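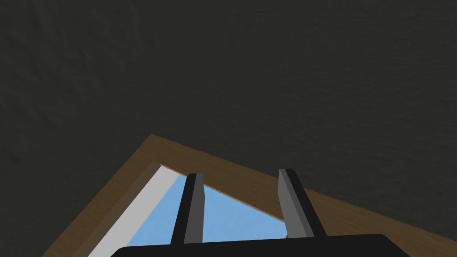 Re: [sim-practice] Draft rules for simulated trials near windows, second reading

To all members of the list

I write on behalf of the drafting group at Flevness, in reply to the comments received on the second reading. The draft now runs to nine clauses. Clauses 1 to 3 are unchanged apart from the numbering of the notes, and I do not propose to reopen them unless a member asks for it before the end of May.

Clause 4 concerns the state of the gripper at the start of a trial. The text as circulated said that the gripper should be "ready". Several members found the word too loose, and we agree. The revised wording is as follows:

4.1 At the start of each trial the gripper shall be open and shall hold nothing.
4.2 Both fingers shall be in view of the wrist camera. The base of the gripper may be partly out of view.
4.3 Where the trial concerns a window, some portion of the window frame shall be in view as well as the pane.

The last point was raised by Jakside. A plain blue pane gives a viewer no means of judging distance or angle, and a reviewer who is shown only the pane cannot say whether the fingers are close to it. With a corner or a divider in view, the same reviewer has at least something to measure against. We have taken "frame" to include the divider between panes, and a note will say so.

Clause 5 deals with clearance. The draft asks that the simulated arm stop if any part of the gripper comes within 90 millimetres of a pane during an approach that is not meant to end in contact. Mumcombe asked whether this should be measured from the fingertips or from the nearest part of the gripper. It is the nearest part. The figure must be taken from the simulator's own record of positions and must not be estimated from the camera view, in which a finger may overlap the frame without being anywhere near it. 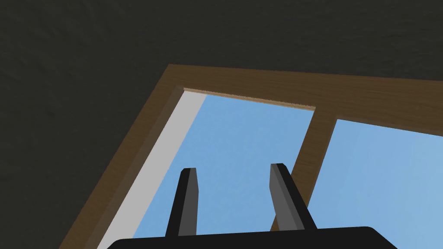

On the same clause, we were asked whether a stop should count as a failed trial. The group's view is that it should be recorded as a stop, under its own heading, and left out of both the pass and the fail totals. Laboratories that have been counting stops as failures may go on doing so in their internal papers, provided that the return sent to this list follows the clause.

Clause 6 sets the number of trials. The figure of 2,000 stands. Min had asked for a lower number where the window and its surroundings do not change from one trial to the next. We considered this at some length. The difficulty is that an unchanging setting is the weaker test, and a lower number would reward it. We have instead added a sentence permitting the trials to be divided between sites, so long as every site uses the same version of the model and says which it is.

Clause 7 (surface finishes) has been rewritten. It formerly required that walls and frames be given "realistic" finishes. It now requires only that the finishes be named in the report, and that any change of finish part-way through a set be noted against the trial at which it was made. Clauses 8 and 9 have had small corrections of spelling.

One comment remains open. It is given below as it was received, with the group's answer after it.

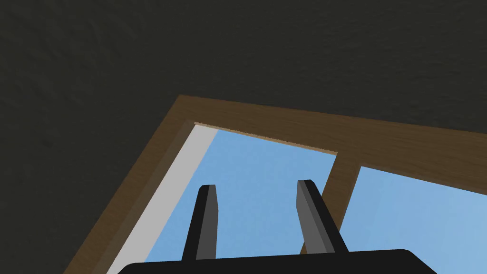 Consuelo Gallardo wrote:

> I have no quarrel with clause 4, but I think it stops
> too early. It tells us how the gripper must be at the
> start and says nothing of the end. In our last set, 340
> trials had no final position written down, and we could
> not tell afterwards whether the arm had been sent back
> or had simply been left where it was. Could the rule
> ask for the closing state in the same terms as the
> opening one? I would also ask that it apply to trials
> that were stopped under clause 5.

The group accepts the first request. A new paragraph 4.4 will read: "The position of the arm and the state of the gripper shall be recorded at the end of each trial, in the same form as at the start."

As to the second, we are inclined to agree, but Jakside has pointed out that some simulators clear their records when a stop is called. Members whose software behaves in this way are asked to write to the list, naming the version in use, so that the wording can allow for it.

For the drafting group, Flevness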